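The first thing Abilio Arroyo says to me when I walk into the Brislow robotics club is "don't lean on that." I'm already leaning on it, of course. It's a stool, it has one bad leg, and apparently every visitor does this.

I came for an hour in the late afternoon and stayed until they were switching off the lights. The club meets in Room 303, up two flights of stairs, and you can hear it before you find it - motors whirring, somebody yelling "stop, stop, stop," then a lot of laughing. In June they're off to the Zondon Cup, a student contest with one event that has eaten their whole spring. It's called the handover. One arm picks a thing up, the other arm takes it, and the first one has to let go at the right moment. My toddler can do this with a cracker. Two robot arms really, really don't want to.

"The picking up took us a week," Abilio tells me. "The letting go has taken since winter."

He's the captain, seventeen years old and very calm. The worrying is left to Othmane Shehata, who writes most of the code, and to his cousin Mohcine, who rewrites it when Othmane goes home. They argue in a shared notebook (I was allowed to look!) and my favorite page just says "WHO CHANGED THE WAIT TIME" in capital letters, with "me, and it's better" underneath in green pen.

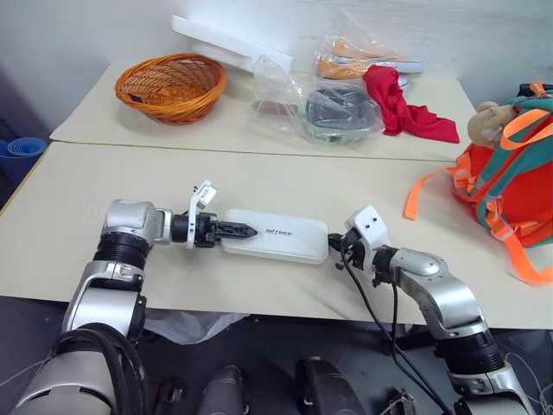
*The tricky part: one gripper has hold of the white device, and the other arm's is right up close to the far end.*

I watched them try it again and again, and I got way too invested. The left arm holds on, the right arm creeps in, and everyone in the room stops talking. If both grippers pull at once the thing twists. If the first one opens too early, well, you hear it hit the table. Othmane has a whole list of sounds and what they mean. I learned to wince at the right one pretty fast.

Their log was on attempt 724 when I sat down. Said Abdel Rahman, who keeps it, wants to reach 847 before they leave for the contest. Why 847? That's what last year's winners, the Prorkix team from across the county, claimed to have done, and Said would like to match them exactly and then do one more in the parking lot.

Their coach is Nicanor Valdebenito, a retired machinist with a huge voice and a strict rule about never touching the keyboard. He mostly asks questions. "What did it think it was holding?" he'll say, and then he goes and gets coffee while they fight about it. I asked him if it's hard to keep quiet when he knows the answer. He told me he usually doesn't know the answer, and that I shouldn't print that. Sorry, Nicanor!

Near the end of the evening they got a clean one. The right arm closed, the left arm opened, and Mohcine was out of his chair so quickly that he knocked over my bad stool. Said wrote it down, then looked up and asked whether anyone had saved the settings.

Othmane was already typing.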